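Chapter 11
Choosing a Hand-Held Gripper Kit for Bedding Work

Before you start

By the end of this chapter you should be able to read a supplier's offer for a hand-held gripper kit, check it against a household task, and write a one-page recommendation. You will need the comparison sheet from Chapter 10.

Terms used: pinch grip, finger pad, linkage, slack, regrasp.

11.1 The offer

Most of the chapter follows a single product, the Verkora hand kit sold by Wollent. The kit is two gripper tools, a case and a year of repair service, listed at $601. Zorkham sells a similar set without the service, and we return to it in section 11.4.

A price list says little about cloth. Rigid parts keep their shape when the fingers close, so a maker can state an opening width and a load and leave it there. A quilt or a padded jacket folds, bunches and drags on whatever lies under it. The buyer has to ask where the fingers can take hold, how much material fits between them, and what the rest of the piece does in the meantime.

Lumturie Vukadinović, who wrote the trial notes used in this chapter, scored each grasp on those points and nothing else. Her notes are short - often a single line - and you should aim for the same in your own.

As you read, keep the grip point and the loose material apart in your mind. A firm pinch on a small fold can still leave a large sheet free to slide. 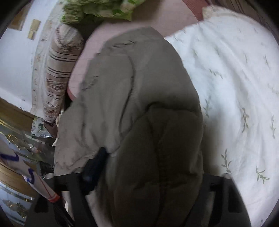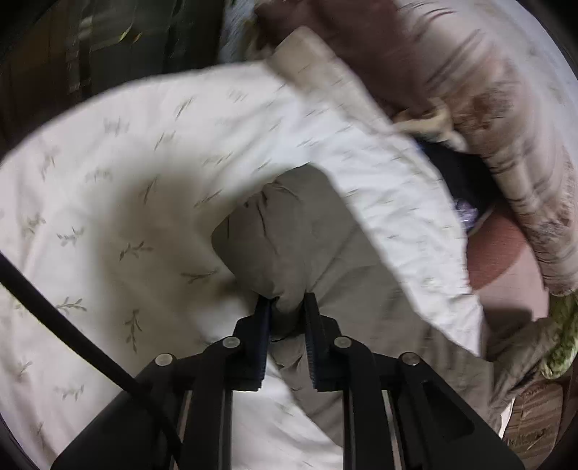 First, a padded jacket between the fingers, beside leaf-print bedding; second, a fold of grey-taupe cloth held between ribbed pads.

Gill, 8 May 2022

Roy Hartley's review opens with the finger pads. He asks whether they can be changed without tools, what a spare pair costs, and whether the service plan covers wear. Write down your own answer to each before going on to section 11.2, where the supplier's replies are given in full.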